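Workshop notebook, June, started 9:40 in the morning

Picking up where I left off with the lip sync problem on the Pukero feeds. I went home convinced it was the Callport unit and I've come back in much less convinced, so I'm writing this down as I go, partly for me and partly for Hildegard, who takes over the bench tomorrow and will want to know why half the patchbay is wearing yellow tape.

For anyone reading who wasn't on the last call: Pukero is the online fighting game league we've been taking on for the summer. The players are in the studio, the casters are at home, and the whole show gets put together here. Casters send us camera and mic through the Callport box, game video comes straight off the consoles into the Reuter switcher, and the mix goes back out to the casters so they can talk over it. In the rehearsal the casters looked fine and sounded fine, but every so often one of them would shout for a knockout before the viewer had seen it. Worse, it wandered. Great for the first match, a bit early by the third, and after the break it was back to normal and everybody decided it had fixed itself (it hadn't!).

So, this morning's plan was to stop guessing and measure the thing in pieces.

Started with the game path on its own. Console into the Reuter, Reuter out to the reference monitor, clap board app running on the console browser so I'd have a flash and a beep together. Rock steady. I left it going while I made coffee and answered the long email about graphics fonts, and when I came back the flash and the beep were still sitting on top of each other. Good. That path is innocent, and I've put a green sticker on it in the diagram so I don't go poking at it again this afternoon out of boredom.

Next, the return feed. This is the one I'd been ignoring. The casters watch our program mix with a delay, which we all knew, and then we delay the game picture in the switcher to match their voices, which we also all knew. What I hadn't thought hard about is that we had set the delay by hand in the rehearsal, by ear, with one caster on the line. I typed in 300 milliseconds, it felt right, and we moved on to arguing about the lower thirds. The return was set to automatic buffering. So the delay we were matching was allowed to move and the delay we were matching it with wasn't. Written out like that it looks pretty dumb, I know, but it was late and the font argument had taken it out of me.

Set the return buffer to fixed. The Callport menu for this is buried under Network, then Advanced, then a page called Behavior, and it asks you to restart the session afterward (the session, not the box, I restarted the box the first time and had to re-pair both test laptops). With the buffer fixed, the beep came back at the same spot every time I checked.

11:15

Hildegard called from the truck, wanted to know if the talkback would work for Pukero or if she should bring the old wired packs. Told her to bring the packs anyway. The Estirik intercom is lovely when it's happy, but it's still dropping the producer channel when somebody joins late, and I don't want to be in the middle of a grand final with the producer waving at me through the glass.

She also asked a question I should have asked: what happens when a caster's home connection gets bad and the fixed buffer runs dry? Answer, tested just now by choking the laptop's connection with the traffic shaper: you get a freeze and a click, then it picks up again at the same delay. With automatic buffering you get no click at all, it slides quietly and never tells you. For a talk show I'd take the slide. For a fighting game, where the whole point is the voice landing on the hit, I'll take the click. She agreed, with a sigh, as she's the one who'll get the messages from viewers about the click.

Then I got curious and pushed the buffer way up, to 1,000 milliseconds, to see if we could make the clicks go away entirely. We could. It's also awful to cast on. I put the headset on and tried calling a practice match myself, and by the time I got to the end of a sentence the round was over. Also the two casters would be hearing each other that late, and they'd trample each other all night. Backed it down again.

Where I've ended up, for the settings sheet:

Callport return buffer: fixed, 300.
Reuter game delay: matched to the measured round trip, set per caster pair before doors, never by ear again.
Automatic gain on the Callport mic input: off. It was pumping between rounds and it made the room noise at one caster's house sound like the sea.
Estirik: producer channel joined first, everyone else after.

12:50, lunch at the bench

Long think about the two caster problem while eating. Each of them has their own line, so each of them has their own delay, and so far we've only matched the game picture to one. In rehearsal they happened to be close enough that it didn't show. If one is on fiber and the other is on hotel wifi (and during the playoffs somebody will be on hotel wifi, somebody always is), matching to the fast one makes the slow one late, and the other way around.

I think the right way to do it is to pad the faster caster's audio and video inside the switcher until both land together, then match the game to that. The Reuter can do it, there's a delay on every input, I'd just never used more than the one. It means the conversation between them still has the gap in it, no magic for that, but the viewer at least gets both voices sitting on the same picture.

Tried it with the two laptops, one on the wired network and one through my phone. Took me 5 tries to get the clap to line up on all sources because I kept adding the padding to the wrong input. Labeled the inputs properly now! They were still called things like CAM NEW and CAM NEW OLD from the cooking stream.
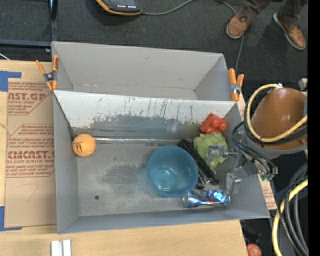 Orange ball in the back left corner of the front bin.

2:30 in the afternoon

Full run with everything together, both laptops, game path, return, graphics on. Let it go for a good long stretch with a break in the middle, as the break is what fooled us last time. I ended the sessions at the break and brought them back the way a real show would, then checked the clap again on the recording. It lined up before and it lined up after. I'm pretty pleased with that, I'll admit to a small dance.

Things that still bug me:

The graphics machine adds a bit of delay when the big animated bracket comes on, and only then. You can see it on the recording if you step through. I doubt a viewer would catch it but now I can't stop seeing it. Might be the bracket file itself, it has a lot of layers in it. Ask whoever made it for a flattened version.

The recorder names the isolated tracks by input number, so after my relabeling the old project template opens with the casters swapped. Fixed the template on the edit machine. Have not fixed it on the laptop that travels in the truck. Hildegard, please don't open a project on that one until I've been at it.

No idea yet what happens when we go to 3 casters for the finals. In theory it's the same trick with one more pad. I'd like to try it with real people on real home connections and see how it feels to talk over. Will ask Pukero if they can lend us their people for an hour one evening. They've been easy to deal with so far, and they were very nice about the rehearsal.

4:20

Talkback again. Tried joining the Estirik in every order I could think of. It drops the producer only if the late joiner comes in on a phone. On a laptop it's fine, every time I tried. So the rule for the show is no phones on talkback, and I've written that in big letters on the call sheet, with a note that the wired packs are the fallback and live in the gray case under the audio desk.

Sent the recordings to the shared folder under sync tests, newest on top. The yellow tape on the patchbay marks the caster returns, please leave it until after the first show. The green sticker is the game path and you can patch around it but not through it.

Tomorrow: flattened bracket, truck laptop template, email Pukero about the evening test, and buy more yellow tape.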